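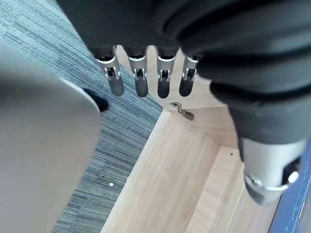

Celley Storage List
Message 2597
Date: 2019-01-07
Subject: Re: Replace the low cabinets or fix them?

> We've had the Groletti catalogue open on the desk all week and I think
> we're close to ordering. The wooden cabinets in the back office are a
> nuisance. The doors swing out over the carpet and you have to stand to
> one side, the deep drawer is a dumping ground, and things end up living
> on top because it's easier than bending down.
>
> Dimitriou will take the old ones away and fit new for 197 a unit,
> which seems very fair. They also say that with the Flisis insert in the
> drawer you get "half as much space again". Has anyone tried it? I'd
> like to say yes before the end of the month.

I would wait. I know that's a dull reply when you've got a catalogue open, but I've read your message twice and can't find anything in it that a new cabinet would put right.

Take the complaints as you give them. The doors swing out over the carpet. So will the new ones, if they're hinged doors of the same width, and the Groletti ones I've seen are wider. The drawer is a dumping ground. A new drawer is a dumping ground by September. Things live on top because bending down is a bore, and unless the new units come up to your chest it will go on being a bore.

As for "half as much space again", half as much as what? Our drawer is 414 mm across inside. Put an insert in it and you've got 414 mm less the thickness of the insert. I wrote to ask how they arrived at the claim and was sent the same catalogue page back with a ring drawn round it. What they may mean is that small things stop rolling about and you can stack a second layer, but you could do that with a couple of shallow boxes you've already got.

I'd also want to know whether the 197 includes making good the carpet. Cabinets that have stood in one place for years leave a shape behind them, and a striped carpet shows it worse than a plain one. If the new base is even slightly smaller you will be looking at that edge every day. Ask for it in writing.

My own suggestion costs next to nothing and takes a morning. Open everything, door by door, and look at the fittings before you look at the contents.
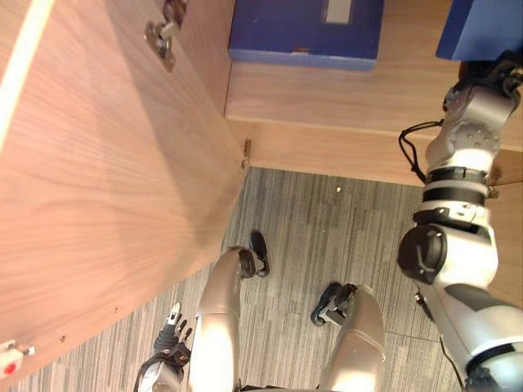

DOORS, HINGES, CATCHES

Most of what people call a worn-out door is a loose screw. With the concealed sort of hinge, the metal plate and arm are screwed to the wood and you can usually tighten the lot with one screwdriver. Do it with the door held at its natural height, and get someone else to hold it if it's a big one. I did a heavy door alone once and won't again.

Look for odd fittings while you're down there. A silver hinge near the top and a small brass-coloured one further along the same door wouldn't surprise me in any office. It may be perfectly sound. I'd only change it if the door binds, and I'd be wary of a fitter who tells you they all have to match.

Catches are cheap. A white latch on a wooden door isn't handsome but if it closes, leave it. If it doesn't, move it a touch before buying another.

Then the tops. Boxes on top of a low cabinet are fine by me so long as there's a label you can read without lifting anything. What I object to is the second box that goes up beside the first because the first was there. Give each one a reason or put it inside.

DRAWERS

Empty the deep drawer on to the floor, all of it. We had 37 things in ours that belonged in another room, and I know the number because we argued about it. Clean the bottom, run the drawer in and out with nothing in it, and listen. If it scrapes, rub a candle stub along the runners and try again. If it still scrapes I'll concede that you may have a case for new runners. You still won't have a case for a new cabinet.

Put back what you used in the last couple of months. Heavy things go at the back, whatever the Flisis leaflet says about putting them at the front "for easy reach". A loaded front end drags on the runners every time you pull it out.
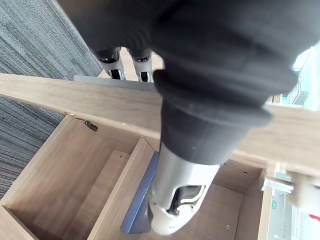 Should the drawer be lined?
Only if the bottom is rough or the contents slide. Plain paper cut to size does the job, and you can throw it out when it gets grubby. The sticky-backed stuff lifts at the corners and leaves glue on the wood.

If you do all this and the doors still annoy you, order the Groletti units with my blessing, but order one. Live with it through a whole season before you let Dimitriou take the rest away. They told me there was no discount for a full set anyway, so I can't see what the hurry is, unless it's theirs.

Could whoever bought the Flisis insert last September please tell the list whether it's still in the drawer? I asked at the time and never had a reply.

--
To leave the Celley Storage List, send a blank message with "leave" as the subject.
Please trim quoted text before replying.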